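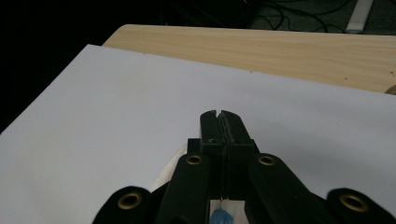
My town library stopped charging overdue fines in December. I was against it when the plan came up, and I wrote a letter saying so. I have changed my mind, though only partway, and I think the part I still object to is worth arguing about.

The old rule in Clirside was simple. A late book cost you 20 cents a day, and when your account reached a set limit your card stopped working until you paid. I grew up with that rule. I paid plenty of fines as a kid, mostly out of my own allowance, and I believed it had taught me to bring things back. When people said fines kept families away from the library, I thought they were making excuses for people who couldn't read a due date.

Then I looked at the report the library put out before the vote. At that point 335 cards were blocked in a town with one small branch. More than 200 of them had been blocked for over a year. Those people had not learned to bring books back on time. They had learned to stop coming. A good many of the cards belonged to children, who don't drive and who don't decide when the family goes to the library.

The same report gave the money side. Fines paid for very little of what the library does, and part of that went right back into the work of collecting them. Somebody had to print the notices, mail them, take the coins, and argue at the desk with people who were sure they had dropped the book in the return slot. I have been one of those people. The clerk waived it, I think because there was a line behind me.

That was the other thing I had missed. Fines were never applied evenly. If you were polite and knew the staff, you could often get a charge taken off. If you were embarrassed, or didn't speak much English, or simply didn't know you could ask, you paid or you left. I can't defend a rule that works like that, even if the amounts are small. A fine of six dollars means nothing to me today. It would have meant something the year I was out of work and had two kids in grade school checking out picture books by the armload.

So I accept that the daily fine should go, and I don't miss it. My letter was wrong on that.

My objection is to what came in its place, which is close to nothing. Under the new rule a book renews itself over and over unless somebody else has asked for it. If it still isn't back after 61 days past the final due date, it is marked lost and you are billed for the price. Bring it back and the bill is wiped out. Until then, there is one email, and a second one when the bill goes out.

For most books this is fine. If I keep a ten-year-old gardening book all winter, I doubt anyone is harmed. The trouble is with the things people are waiting for. A new novel with a long hold list can now sit on one person's nightstand for two months past its date with no cost to that person at all. I was on the list for one in January. I moved from ninth to eighth in five weeks. Somebody ahead of me is a slow reader, or has forgotten, or has it in the trunk of the car under the jumper cables.

It matters more with the items that aren't books. Our branch lends museum passes, a sewing machine, a telescope, and a few portable hot spots for people with no internet at home. A hot spot that is three weeks late is three weeks that some other household can't do homework or apply for a job. The people hurt by that are the same people the new policy was meant to help. I don't think the board looked at this closely enough. The presentation was about books, and the vote was about everything.

I don't want the coins back. What I would like is a plain rule tied to whether someone is waiting. If an item has holds on it and you are more than a week late, you can't check out anything new until it comes back. No money changes hands. You keep your computer time and you can still sit and read in the building. The minute the item is returned, your card works again. A person with no cash can meet that rule as easily as a person with plenty, and that was the whole complaint about fines in the first place. Children's cards could be left out of it entirely, and I would not argue.

I would also like better reminders. The library switched its catalog to a system called Grendeo a while back, and it can send text messages, according to its own help page. Ours sends email only. I asked at the desk and was told texting is an extra that has to be budgeted. It should be budgeted. A text two days before the due date would do more than any fine I ever paid. Most late books are late for dull reasons. They slide behind the couch, or the week gets busy, or everyone in the house thinks someone else took them back.

Some people in town say the shelves are emptying out now that there is no penalty. I haven't seen it. The branch looks about the way it always did, and the return cart is usually full when I go in. Other people say that any consequence at all is a step back toward the old way, and that a library should simply trust its patrons. I would say a library is a shared closet. I trust my own family, and I still tell them to put the ladder back when they're done, so that the next person can find it.

The board is supposed to review the policy after a full year. I hope they don't wait. The numbers on late items with holds are already in the system, and anyone with the right login could pull them. If they turn out to be small, I will drop the subject. If they aren't, the fix costs nothing and could be in place by summer.

In the meantime I have two books due next week, and no one has asked for either of them. I plan to take them back anyway.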